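Two grippers, one tray and a lot of RAM
by Uchenna Usman
20 Jun 2018

Danang Entili has a drawer full of gripper fingers, and he would like me to hold all of them. Some are narrow, some are wide, one pair has been filed down by hand until the tips look like butter knives. "Try that one," he keeps saying, and passes me another.

He works in the assembly lab at Kunddale, where the question this spring has been whether a robot arm can put a desktop computer together, and take it apart again, without a special tool for every part. I went in expecting to talk about the arm. We hardly did. "The arm is fine," Danang said. "The arm has been fine for years. All the trouble is in the last inch."

The last inch is where two grippers come in. The Betness is the older of the pair, strong and quick, with a short stroke. The Lubis opens wider and closes more gently, and it lets you set the force in small steps. Both bolt onto the same wrist, both run off the same Vurkik controller, and both have been sent at the same 3D-printed tray again and again. The tray is laid out like the inside of a computer, with a molded holder for each part, so a card can be pulled, put back and pulled again all afternoon.

"We started with a real case," he told me. "A real case is miserable to work in when you're still learning. You can't reach past anything, you scratch things, and then you spend the morning looking for a screw. With the tray you print a new holder and carry on."

Not everything that goes in it is a real component, and he is happy with that. A mock part can be dropped all day. But he insists on mixing in real ones, and he got quite worked up explaining it (in a good way!). Real boards flex. Real metal brackets have bent tabs that catch on things. "You tune everything on a nice stiff block and you think you're done. Then you pick up a memory module and it bows a little between the fingers, and your numbers are all wrong."

So far the log stands at 283 runs. The plan was 50 tries per part with each gripper, and they are a good way short of that, mostly through swapping fingers more often than anyone had planned to. I asked which gripper was ahead and got a long, careful answer. On memory, the Lubis, easily. The modules lie in long slots and want a light, even squeeze, and the Betness tends to close before the fingers have lined themselves up. On anything heavy it goes the other way. The Betness takes hold of a hard drive in its caddy and doesn't let it turn. The Lubis will lift it, but the drive sags toward its heavier end and then it won't go back into the bracket straight.

And the graphics card? He laughed and put both hands over his face.

"The graphics card is my favorite. It's big, so people assume it's easy. But you have to come down over it with a finger on each side, and there's always something standing right next to it. You need the opening, you need skinny fingers, and you need to know how far down you are. Four weeks ago we couldn't do it at all."

What changed was the camera. They had been using one fixed above the table, and every time the wrist came down it hid exactly the thing they wanted to look at. Moving to a small camera on the wrist meant that the fingers and the part are in the same view right up to the grasp. Danang pulled up clip after clip for me and kept pausing them to point at gaps I could barely see. It does have its problems. The light in the lab bounces off every bit of bare metal, and a shiny edge can move in the picture when the part itself hasn't. He has tried three lamps and likes none of them.

He was warm about the Vurkik controller too, which surprised me, as people mostly complain about controllers. "I changed grippers twice before lunch and didn't have to rewrite a thing. You tell it the new finger length, you tell it the force limit, it goes. I'd like the force reading to come back faster. Put that in, please, they might read it."

If he had to buy one gripper tomorrow it would be the Lubis, with the narrow fingers from the drawer. He'd miss the Betness on the drives. In July he wants to try longer fingertips with a soft pad on the inside face only, and then go through the whole set of parts again from the start.

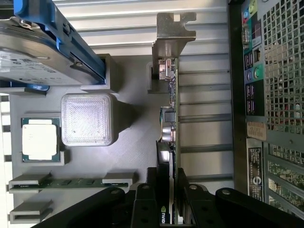 "I know how that sounds, doing it all over," he said. "But I changed the fingers. You can't change the fingers and keep the old numbers." He had already started printing the first pair, and before I left he had me hold one of those as well.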